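Fake Flowers, Real Dust: Looking After Artificial Stems and the Vases They Live In

by Sem Van Wijk

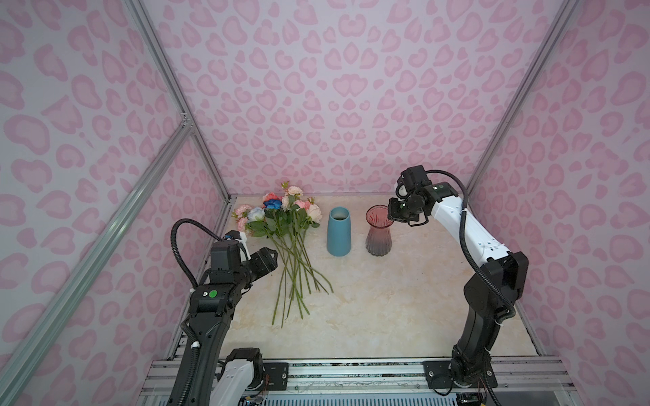
Before you do anything, take them out of the vase

I know people who clean artificial flowers where they stand, with a duster, twice a year, and move the dust from the front petals to the back ones. It's a system. I did it for a long time myself.

Take the whole bunch out and lay it down flat on a table, heads at one end, stems fanned out a little. You'll find things. Mine had a price sticker on one stem, a dead wasp, and a leaf that belonged to an entirely different plant.

Work out what they're made of

Polyester and other synthetic fabric petals can take a bit of water. Real silk can't be trusted with it. Paper can't either, obviously, though I have tested this so you don't have to. The rubbery, slightly clammy kind sold as "real touch" can be wiped but hates heat and anything with solvent in it.

If you aren't sure, pick the ugliest petal at the back and dab it with a damp white cloth. Color on the cloth means you stay dry from here on.

Dry cleaning, the home version

A hair dryer on the cool setting, held at arm's length, outdoors if the neighbors are tolerant. Follow with a soft makeup brush for the centers. A clean paintbrush does the same job and is easier to explain if somebody finds it in a drawer with petals stuck to it.

The salt trick is real. Pour half a cup of table salt into a large paper bag, put the flowers in head first, hold the neck shut around the stems and shake for a minute or so. The salt comes out gray. Shake the flowers over the sink afterward or you'll be finding salt on the sideboard until spring. Rice also works but gets lodged in roses.

Skip the vacuum cleaner. If you must, put a stocking over the nozzle, and accept that you'll lose a few stamens.

Wet cleaning

Lukewarm water, one drop of dish soap, one flower at a time. Swish, don't soak. Most stems have wire inside, and once water gets in at the cut end the wire rusts and weeps brown down whatever you stand them in. Keep the bottom of the stem above the waterline.

Rinse in plain water, shake, and hang upside down over the tub on a coat hanger with clothespins. Overnight is usually enough. Do not put them in the dryer. Do not put them in the oven on low, which a website with very nice photographs once told me to do.

Petals that have gone limp or creased

Steam, briefly. Hold the flower well above a kettle spout with tongs and shape the petal with your fingers once it's out of the steam. For a flat fabric leaf, use the iron on its lowest setting with a dish towel between. I had a bag of leaves from the Tratby market stall that looked as if they'd been sat on all the way home, and they came back nicely. The plastic ferns did not. The plastic ferns are now part of the ironing board cover.

Frayed edges can be trimmed with nail scissors. Follow the shape of the petal and stop sooner than you want to.

Heads that fall off

They all fall off in the end. Push the head back on with a dot of craft glue on the peg and leave it lying down until the glue sets. Hot glue is quicker, and leaves those cobwebby strings that make the bouquet look abandoned.

Now the vase

An artificial bouquet can stand in the same vase for years, and nobody looks inside a vase with no water in it. Look inside.

Matte finishes show every fingerprint and keep hold of grease. Use a soft cloth, warm water and a little soap, and go over the whole surface so you don't end up with one clean patch. No scouring pads. They polish matte into shiny, and there's no going back.

For clear or tinted glass with an old water line, fill past the line with warm water and a good splash of white vinegar and leave it a few hours. A spoonful of uncooked rice swirled around gets into the narrow part. If there's paint or a colored coating on the glass, test somewhere low down first, and keep it out of the dishwasher. My aunt's Carholm vase went in two-toned and came out with opinions.

A tall light vase with top-heavy fakes in it will tip, there being no water to hold it down. Pour in clean dry sand or aquarium gravel to a third of the height. Clean cat litter works too, if the vase isn't see-through.

Putting them back

Stems are all sold the same length, which is why so many arrangements look like a crowd waiting for a bus. Bend some, and cut a few shorter with proper wire cutters. Kitchen scissors will do it exactly once. Uncurl the side leaves, turn a couple of heads away from you, and take one flower out when you think you're finished.

Keep the bunch out of direct sun. Mine spent a summer in the south window and turned from red to a sort of ham.

Storing the off-season ones

Wrap the heads loosely in tissue and lay them in a long box, never a plastic bag in a warm attic. Label the end of the box. I didn't, and every December I open the sunflowers.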